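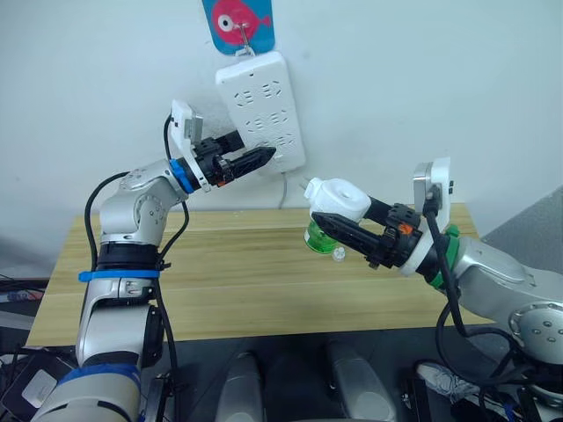 Feinarbeit an der Steckdosenleiste: Der rechte Greifer hält den Stecker, der linke wartet vor der Leiste.

Über uns

Wir sind die Robotik-AG der Gesamtschule Zokeditz, und wir bringen zwei Roboterarmen bei, was man im Haushalt eben so tut. Stecker einstecken zum Beispiel! Klingt nach einer Sache von zwei Sekunden, hat uns aber fast ein ganzes Halbjahr beschäftigt - und wir sind immer noch nicht fertig damit.

Angefangen hat alles mit einem Bausatz und einem Schrank im Physikraum. Inzwischen haben wir Raum 302 für uns, mit einer eigenen Werkbank und viel zu vielen Kabeln. Zur AG gehören Schülerinnen und Schüler ab Klasse 8, manche programmieren schon lange, andere haben vorher noch nie eine Zeile Code geschrieben. Beides ist völlig in Ordnung. Wer lieber schraubt, schraubt, und wer gern zeichnet, konstruiert bei uns Halterungen und Adapter für den 3D-Drucker.

Woran wir gerade arbeiten

Unser großes Projekt heißt Skestine. Zwei Arme sollen sich eine Aufgabe teilen: Der eine greift ein Teil, der andere hält dagegen, richtet aus oder macht Platz. Die farbigen Ringe an den Handgelenken sind dabei unsere Rettung, denn »der Blaue« und »der Grüne« versteht beim Zurufen jeder sofort. An beiden Handgelenken sitzt außerdem eine Kamera, damit wir auch aus der Nähe sehen, wie der Greifer zum Ziel steht.

Die Steckdosenleiste an der Wand ist unsere Lieblingsgegnerin. Die beiden Stifte müssen gerade vor den Löchern stehen, und schon eine kleine Verdrehung im Griff reicht, dass der Stecker abrutscht. Wir üben das in Serien von 30 Versuchen, schreiben jeden Fehlversuch auf und streiten danach (freundlich!) darüber, ob es am Griff lag, am Winkel oder an der Geschwindigkeit. Als der Stecker im Februar zum ersten Mal richtig saß, hat man uns bis ins Lehrerzimmer gehört.

Wettbewerb

Im Juni fahren wir zum Rungrueang-Cup, einem Wettbewerb für Schulteams. Dort gibt es 4 Aufgaben, die an einem Tag gelöst werden müssen, und für jeden Durchgang läuft die Uhr 60 Sekunden. Letztes Jahr sind wir an der Flaschenaufgabe gescheitert, weil der Deckel ständig weggerollt ist. Diesmal sind wir besser vorbereitet und freuen uns riesig auf die anderen Teams, von denen wir uns beim letzten Mal eine Menge abschauen durften.

Die Firma Bestex aus dem Nachbarort hilft uns mit Material und lässt uns in den Ferien ihre Werkstatt benutzen. Vielen Dank dafür!

Mitmachen

Wir treffen uns einmal pro Woche um 14:15 Uhr in Raum 302, vor dem Cup auch öfter. Einsteigen kann man jederzeit, am besten kommt ihr erst einmal zum Zuschauen vorbei. Bitte tragt feste Schuhe und bindet lange Haare zusammen. Ein eigener Laptop ist praktisch, aber kein Muss - in der AG stehen Geräte zum Ausleihen bereit.

Eltern und Ehemalige sind beim Werkstattabend im Oktober herzlich eingeladen, die Arme einmal selbst zu steuern.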